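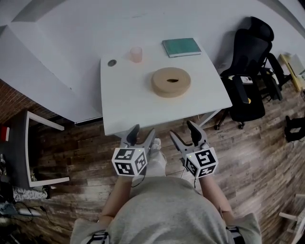 OK, hi everyone, can you hear me in the back? Wait for the thumbs up.

Slide 1, just the title. Tell them who I am: Seul-gi Oh, I run the Dirnon Community Choir, and I can't read an orchestral score to save my life. (Pause, somebody usually laughs.) Tonight is about getting grown adults who swear they can't sing to sing in front of people.

Slide 2. How we started. Church basement in August, no air conditioning, 96 degrees outside, and I had put out 45 chairs because I'm an optimist. Nine people came! Two of them thought it was a book club and stayed anyway — one is now my strongest alto.

Slide 3. The "I'm tone deaf" conversation. I have it with almost every new person. What I do is hum one note and let them slide around until they land on it, and I don't say a word while they look for it. Most folks find it inside a minute. They're usually hearing fine, they've just never been given time to match. Do it live if the room feels friendly. Pick someone near the front, and ASK first.

Slide 4. Warmups. Skip the scales. We do sirens, lip buzzes, and yawning on purpose. Have everybody stand up and do the yawn one. Give it a full minute, don't rush like last time.

Slide 5. Picking songs. My big mistake was the four-part Takács arrangement in our first season. Gorgeous piece, took us eleven weeks, and the tenors still shudder. Now we open every season with rounds. You get harmony on the first night and people go home buzzing.

Slide 6. The Pavov Hall concert. Nearly 300 people, and we started the second song in the wrong key. Imtiaz Hettiarachchi was on piano and just quietly moved down to meet us. Play the clip, 45 seconds, check the volume beforehand!

Slide 7. Money, quickly. Pay your pianist first. We got by on $1000 the first year, mostly sheet music and rent, and the bake sale covered cookies for the bake sale.

Slide 8. Everybody sings. Teach the round by ear, left side starts, right side comes in on my hand. If it falls apart, start over and keep smiling. Then questions, and the sign-up sheet is by the coffee.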